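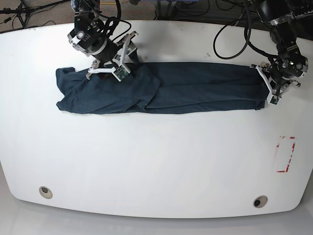

2 min read

March 3, 2018

Blood pressure this morning: 137 over something. I forgot to write down the something, and the app will not accept half a reading, so as far as Tralell is concerned I didn't have any blood pressure today.

I put Tralell on my phone in February, after the nurse at the clinic suggested I keep a log. She meant a notebook, I think. But I have started a lot of notebooks, and the phone is always in my pocket, so I went looking and found roughly 100 apps that all wanted to look after my heart. I picked the one with the least cheerful icon.

It asked for my age (57) and my resting pulse (64, which it called "Good!" with a little burst of confetti). Then it wanted to know my goals. I typed "not to be nagged" and it told me to choose from the list. I chose "Feel great," and have been nagged ever since.

The cuff is a Veres. It talks to the phone over Bluetooth when it feels like it, and when it doesn't I copy the numbers across by hand, like my grandmother with her grocery receipts. Twice it has squeezed my arm, sighed, and shown me a picture of a battery. I have changed the battery. I have also read the manual, both the useful page and the others.

Walked to the Darkton library and back to see if I could please the step counter. It gave me 1476 steps, a number I dispute. There's a hill. I had my phone in my coat and the coat over my arm for part of it, and I suspect the thing was counting the coat.

Pill reminder went off at eight, in the middle of supper, with a sound like a truck backing up. I had already taken the pill. It wanted me to confirm. I confirmed. It asked how the pill made me feel, and offered five faces. I gave it the second from the left.

Appointment at the clinic next week, and I'm supposed to bring the log. The export button is in the paid version. I spent most of the evening copying the numbers into a notebook.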